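Altavoces de suelo Kudel Dulluva: opinión tras medio año de uso

Compré la pareja de Dulluva en enero, de segunda mano, por 300 euros. El anterior dueño los tenía en su caja original y con las rejillas puestas. Nuevos costaban 400 euros la unidad cuando salieron, así que el precio me pareció correcto para un modelo que Kudel ya no fabrica. Los tengo desde entonces en el salón, conectados a un amplificador Osagie integrado de los sencillos, sin ecualización.

Son altavoces de dos vías y media, con dos conos de graves y un tweeter de cúpula. La salida bass-reflex va detrás, y esto condiciona mucho dónde se pueden poner. Pegados a la pared retumban. Los separé poco a poco hasta que el bajo dejó de molestar y ahí se han quedado, bastante más metidos en la habitación de lo que me gustaría. Quien tenga un salón estrecho debería pensárselo.

El acabado es vinilo negro. Se nota que es vinilo, sobre todo en las aristas traseras, donde en uno de los míos empieza a levantarse un poco. Los terminales admiten banana y cable pelado y aprietan bien. Las puntas de apoyo vienen de serie y se regulan con una llave que a mí me faltaba; sirve cualquiera de la misma medida.

En cuanto al sonido, lo mejor son las voces. Salen claras y con cuerpo, incluso a volumen bajo por la noche. Los graves bajan lo suficiente para música, y para cine también si no se busca que tiemble el sofá. Los agudos son algo secos. Con grabaciones antiguas de jazz se nota en los platillos, que suenan más duros que en mis altavoces anteriores, unos Grerkent de estantería. Girándolos un poco hacia fuera mejora.

La sensibilidad es alta y no piden mucha potencia. Con el mando del volumen a las 11 ya están más fuertes de lo que aguantan mis vecinos. A ese nivel no noté distorsión, aunque no los he llevado más allá durante mucho rato.

La fuente principal es el ordenador, donde tengo la música pasada a FLAC, con salida USB a un conversor y de ahí al amplificador.

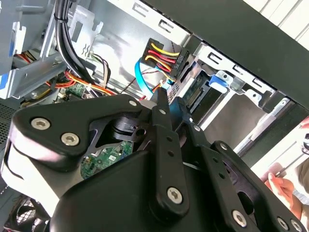

Interior de la caja del ordenador, con los conectores de las unidades.

Probé también la salida analógica de la placa base. Se oía un zumbido leve en las pausas que con el conversor desaparece. No es culpa de los altavoces, pero al ser tan sensibles lo dejan oír, y con los Grerkent yo no me había enterado. Si alguien va a conectarlos a un PC, que cuente con gastar algo en un conversor externo.

Con el tocadiscos van bien. El previo de phono del Osagie es justito y aun así el resultado es agradable, con menos dureza arriba que en digital. Para la tele los uso en estéreo, sin canal central, y los diálogos se entienden sin subir el volumen.

Una amiga, Ekaette Adeyemi, tiene la versión anterior y los comparamos una tarde en mi casa. Los suyos tienen menos grave y un agudo más suave. A ella le siguen gustando más los suyos para música clásica. Yo me quedo con los míos para casi todo lo demás, aunque la diferencia no justifica cambiar de unos a otros.

Problemas: el cono inferior del altavoz izquierdo hacía un ruido con notas graves sostenidas. Era un tornillo flojo. Lo apreté y no ha vuelto. La rejilla derecha tiene rota una patilla y se suelta si se roza. He buscado recambio y el único que encontré costaba 152 euros la pareja, gastos de envío incluidos, una cantidad absurda para dos trozos de tela con marco. Los uso sin rejilla.

A favor: voces, sensibilidad, precio de segunda mano.
En contra: necesitan espacio detrás, agudo algo seco, vinilo flojo, recambios caros.

Por 300 euros la pareja los volvería a comprar. Por lo que costaban nuevos miraría antes otras cosas. Si vais a por unos usados, pedid escucharlos con algo que tenga bajo eléctrico y mirad bien las patillas de las rejillas.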